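Notes for the club talk - running a long campaign in one town

Start time is 7, so aim to be talking by ten past. Water on the table. Slides are numbered, notes follow the slides.

**1. Opening**

Say hello, say who I am. Ross Morrison, been running games since 2002, mostly fantasy, mostly for four or five players.

Tonight is about Tandside. It's a town I made up for a one-shot and then kept using. We have played 10 campaigns there. Most of the players have changed. The town has the same bridge and the same bad inn.

Ask for hands: who has run a game longer than a year? Who has had one fall apart before the third session? Leave the hands up a moment.

**2. Why a town**

- A map of a continent took me a whole summer and the players saw one corner of it.
- A town gets used. People come back to the baker.
- Population of Tandside is 700. I picked that so I could name the important people and leave the rest blank.
- If the party burns something down, it's still burned down next week.

Tell the Urquhart story here. Urquhart was the toll keeper, one line in my notes, "rude, has a cough." The players decided he was a spy. I let them be right. He ran the second half of that campaign. Keep this short, two minutes at most.

**3. What I write down between sessions**

One page. Three headings:

1. Who is angry, and at whom
2. What changed in town
3. What the players said they would do next

Read out the real page from the Mameck campaign. Mameck is the river god, if anyone asks. The page says "Mill closed. Priest owes the party a favor. They want to dig up the well." That was all I had going in and the session ran past midnight.

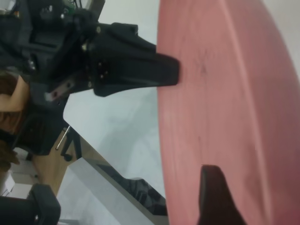
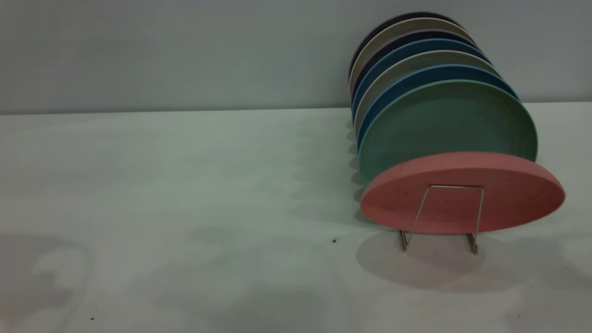

Colored plates in a rack, one behind another.

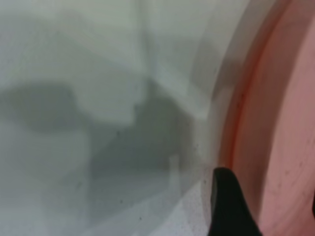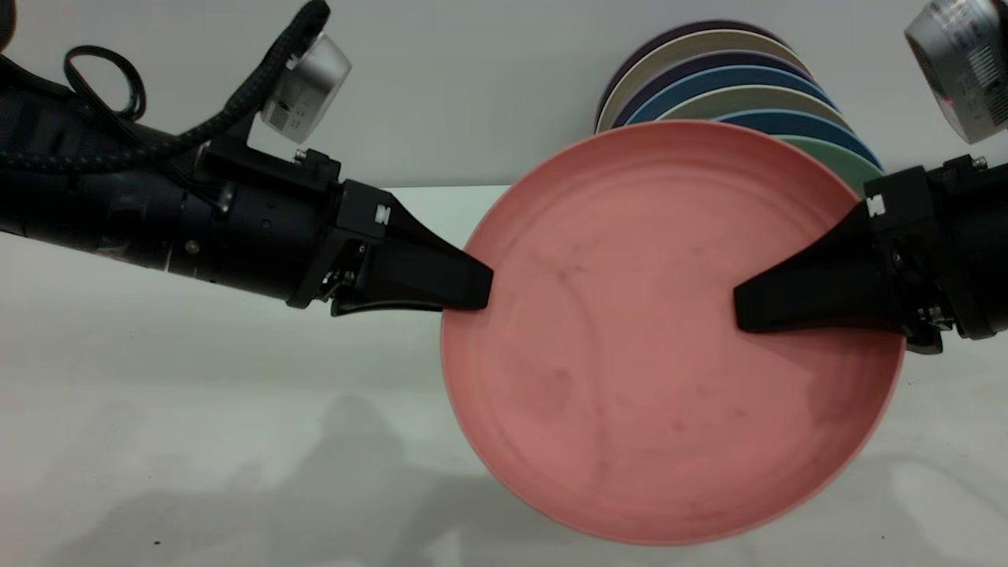

**4. Time passing**

Between campaigns I move the calendar forward. Sometimes it's a season, once it was thirty years. Things to settle before the new game starts:

- Who died
- Who took over their job
- What the old party is remembered for, and what people get wrong about it

The last one gets the most use at the table. A new player heard a song about a brave knight at the inn, and the person who had played that knight was sitting next to him. She told everyone he had run away.

**5. What went wrong**

Be plain about this part.

- Otley. I added a second town down the river because I was bored. The players went there once, didn't know anyone, and asked to go home. I had written pages on Otley. Don't do this in the middle of a campaign.
- Too many cousins. By the sixth campaign everyone was related and I couldn't keep it straight. I cut two families and said they had moved away.
- In-jokes. New players felt left out. Now I stop and explain, or I drop the joke.
- Money. I gave one party 2000 gold at the end of a dungeon and they bought the mill, the inn and the ferry. That campaign became bookkeeping. Two people loved it. The rest didn't.

**6. Starting your own**

If time is short, skip to this slide.

Write down five people and one problem they share. Draw the map at the table with the players and let each of them name a building. Run one session. Write the page afterward, the same night if you can.

Hand out the blank town sheets now. They go around from the left side of the room.

**7. Questions**

Likely ones:

- *Which rules?* We have changed systems four times. The town doesn't care. Convert the people when they turn up, and leave the others alone.
- *What if a player knows all the secrets?* Ask them to keep quiet, or give them a character who would know.
- *Can I use Tandside?* Yes. The map is on the back of the handout. Fix the inn if you want.

Finish by nine so there's time to set up the tables for the open game. Collect spare handouts on the way out.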